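Can a Robot Clean My Room Yet?

I have wanted a robot to tidy up after me ever since I was six. I'm a grown-up now, I write about machines for a living, and my socks are still on the floor. So what's taking so long?

Let's start with the chores machines can already do. A dishwasher is a kind of robot helper, sort of. It does one job, in one box, and you have to load it yourself. Robot vacuums are a bit smarter. They roll around, bump into a chair leg, turn and keep going. At the Bumton grocery warehouse I watched wheeled carts carry 800 crates in one shift, all along lines painted on the floor.

But did you notice something? Those machines don't have to pick up anything tricky. Picking things up is the hard part!

Try this. Grab an apple. Now grab a grape. You squeezed the grape more gently, didn't you? And you didn't even think about it. Your skin told your brain how hard to press, and your eyes told your hand where to go. A robot has to learn all of that, bit by bit.

One way it can learn is from us. A person holds a gripper by its handle, a bit like a grabber toy, and does the chore with that. The gripper has two stiff fingers with soft pads on them, and that's all. No thumb, no pinky! Every try gets saved, and a computer studies the tries to work out how the moves go.

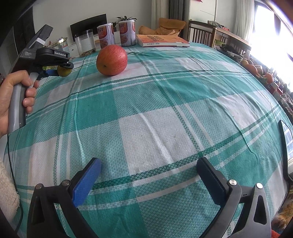
Zidident, Issue 56, page 2

A big red apple and a little yellow-green fruit need different grips, even on the same tablecloth. The big one would fill up the space between the fingers. The little one can roll away if you nudge it. And a cloth has wrinkles, so a fruit might be sitting on a bump.

I asked Rodica Toma about this. She teaches a robot called Tanguy to clear tables, and she told me it practiced with fruit 876 times before she let it near a cup. "Then I swapped the tablecloth," she said, "and it got confused all over again." Poor Tanguy – I know how it feels on the first day of school.

That's the other big problem. Homes are messy, and every home is messy in its own way. Your table might have cans, a jar and a book on it. Mine has cat hair and last week's mail. A shop shelf is easier, with the same boxes in the same spots, so I think robots will get good at shops first.

So can a robot clean your room? Not all of it, and not very fast. Tanguy needs some two minutes to put away one spoon. I timed myself and I can do the whole drawer in less than that (if I don't stop for a snack).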